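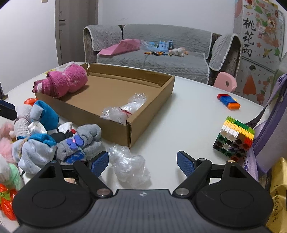
How long does it take to learn a choir piece by ear? Most singers in the Munumbridge group have a new song in their heads after two rehearsals, and the harmony settles a week or so later.

Walid Farah has led the group for 13 years, and he has never once handed out sheet music. "I tried it when I was a student in Weltley," he says, laughing. "Everyone looked down at the paper and the sound went straight into the floor!" So he sings a line, the room sings it back, and off they go.

It's a wonderful thing to sit in on. The altos go first (Walid likes the middle of a chord in place before anything else), then the basses, and the tune comes last of all. People who have sung it in the shower for years suddenly have to wait their turn. "They hate it for ten minutes," he says. "Then they hear what they're standing on."

The group now knows 186 songs, and Nour Awwad keeps the list. She joined as a soprano and moved down to alto after a bad winter cold. "I liked it so much down there that I stayed," she says. "You get the strange notes. You get the one that makes the chord sad."

What happens when somebody forgets? Walid shrugs. "They hum. Or they listen to the person on the left." He does have one firm rule, which is that you don't record the rehearsal on your phone for the first week. Nour admits she broke it in her first year and learned a whole verse with a wrong note in it, his wrong note, and they sang it that way at the December concert in Maltden. They still sing it that way.

The song everyone asks for is a slow boat song that Walid got from his teacher, Imad Sayegh. It has four verses, or five if you ask the basses. I heard it from the back row and had goosebumps by the second line.

New voices are welcome at any point in the season, and you don't have to audition. "Come and stand next to somebody loud," Walid says. "After a while you'll be the loud one."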